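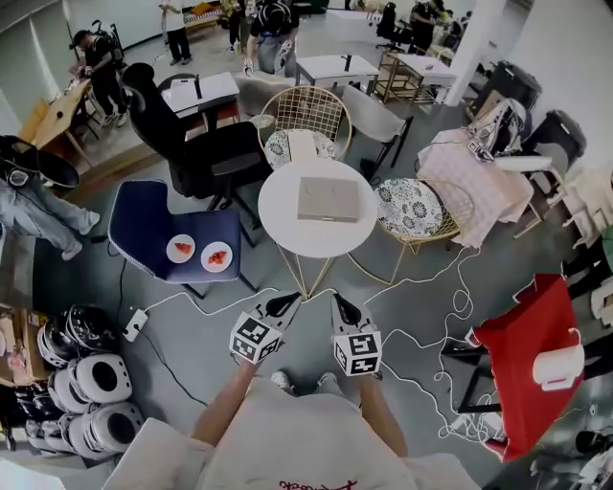
Station by the round table, both grippers in hand, cables underfoot.

Irnstead collection floor – pre-session check
Date: 2023-12-20
Checked by: Terence Clegg

1. Floor cables clear of walking routes. FAIL. White cables loop across the concrete in front of the operator. Item open since October, when it was marked "in hand". Tape them down.

2. Power strip off the floor. FAIL. See item 1, and trip over it on the way.

3. Headgear stored on racks. FAIL. Helmets and headsets are in a pile. As piles go, quite a good one.

4. Gloves worn by operator. PASS. Both hands.

5. Cube markers fitted to both grippers. PASS. Wipe before use. A thumbprint across a marker cost us 8 episodes last week.

6. Props match the task sheet. COMMENT. Pizza slices are on plates on the navy chair. Sheet says table. If the model learns to serve supper on the seating, we shall know whom to thank.

7. Seated staff keep legs out of the work area. COMMENT. Veikko Kallio to remind everyone, again.

8. Episode count logged. PASS. 699 of 3000. Do not round up.

Recheck items 1 to 3 before the next shift. Maximum 4 operators on the floor until they pass – T.C.

Recent checklists
Prulora gripper charging
Mirkier headset cleaning
Tsuchiya room, end of day
Irnstead fire exits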